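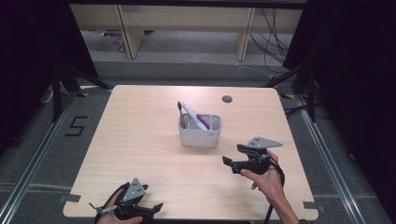
Who can take part in the study?

Adults who work at night at least two times per week, and who live in Sevlow or in the villages near it, can apply.

The Birotent study is about the daily habits of people who work at night. We want to learn when they eat, when they sleep, when they brush their teeth and how these things move when the shifts change. Most advice about health is written for people who get up in the morning and go to bed in the evening. If you finish your work at 6 a.m., it is not clear which meal is your breakfast, or if you should brush before it or after it. Many night workers have told us that they found their own way, and we would like to hear about it.

In the first part of the study, 258 people filled out a questionnaire. For the second part we are now looking for 50 new participants. It is not necessary that you took part before.

Light wooden table, wide view.

What you will do

The study takes four weeks. You keep a short diary, on paper or on your phone, as you prefer. You write in it two times in each 24 hours: one time after you get up and one time before you lie down to sleep. One entry needs five minutes. We ask for the hours of sleep, meals, drinks with sugar or caffeine, and brushing. There is also one free line where you can write anything you think is important.

At the start and at the end you come to our office in Quintana House for a talk. Each talk takes one hour. We know that the usual office hours are difficult for you, so appointments are possible from 7 a.m. and also until 9 p.m. With your permission we record the sound of the talk. We do not examine your teeth and we do not take blood or any other sample.

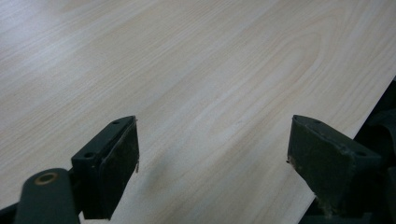
Wood-grain surface, close view.

Who we are looking for

You are 18 years or older. You have worked at night for at least six months, in any kind of job: hospital, bakery, warehouse, transport, security, cleaning, hotel or other. You plan to stay in this work until the study is finished. You can read and write simple English. If you prefer to have the talk in Spanish or Portuguese, please write this in your application and we will try to arrange it.

We are sorry that we cannot accept people who take part in another sleep study at the same time, or who had an operation in the mouth during the last three months. Two persons from the same household can both apply, but each one must keep a separate diary.

Payment

Each participant who completes the four weeks receives 368 dollars. If you stop earlier, you are paid for the full weeks you have completed. Bus tickets to Quintana House are paid back when you bring the ticket. Parking behind the building is free, please ask for the code when you make your appointment.

Your data

Your name is kept apart from your diary. Your employer will not be informed that you take part, and we will not ask you for the name of the company. The sound recordings are deleted after they are written down. You can leave the study at any time and you do not have to tell us the reason. If you want, we also delete the diary pages which you already gave us.

The results will be used for a free booklet for night workers. Moninon, the research office which runs the study, has given out more than 3,000 copies of its earlier booklet on meals during night work. Every participant will receive the new one by mail.

How to apply

Please send a short message through the contact form of the Moninon office, with the word Birotent in the subject line. Tell us your age, what kind of work you do, how many nights you work in a usual week, and at what hours we can call you without waking you up. It is not needed to send a résumé or a letter from a doctor.

We answer all messages within ten days. The diaries start in September. People who apply after all places are filled can be put on a waiting list, if they agree.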